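Adjusting cabinet doors that have dropped
Workshop notes, Nutholm
Yaa Asante

A door on concealed hinges drops for one of two reasons: the adjustment screws have crept, or the fixing screws have pulled in the board. Check the fixings first. Open the door fully, lift it gently by the free edge and watch the hinge plates. If a plate moves against the side panel, adjustment will not hold.

Loose fixings

Take the weight off the door with a wedge before removing any screw. If the hole is stripped, fill it with a glued hardwood plug, leave overnight, trim flush and drill a new pilot. A longer screw is a poor substitute in thin panels and may come through the other side.

Adjustment

Most concealed hinges have a side screw and a depth screw. Height is usually set at the mounting plate.

Side screw: moves the door left or right. Turning the top and bottom hinges in opposite directions corrects a lean.
Depth screw: sets the gap between the door and the carcass. Too small a gap and the door springs back on the hinge side.
Height: slacken the plate screws on all hinges, move the door, retighten.

Work in half turns and close the door after each one. On a pair, set one door true to the cabinet and then match the second to it. An even gap of 2 mm down the middle is adequate for painted doors.

Tall doors

A door near 2000 mm high needs more hinges than a base unit door, and all of them must share the load.
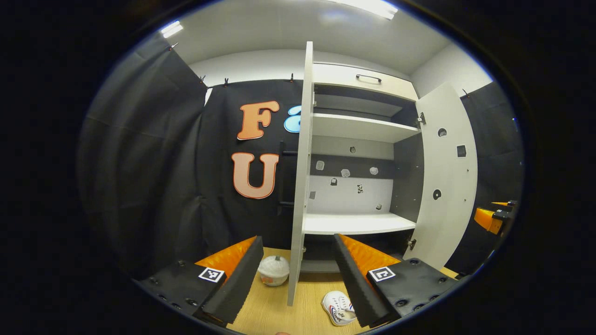
Slacken the middle hinges, set the top and bottom, then tighten the middle ones without forcing the door out of line. If they pull it, the plates are not in a straight line and one needs refitting.

Check the cabinet for level before blaming the hinges. A carcass standing on an uneven floor will twist, and the doors will show it first. Pack the low corner, then start again from the side screws.

Handles

Nip up handle screws from the inside of the door by hand. A power driver will crush the board under the screw head.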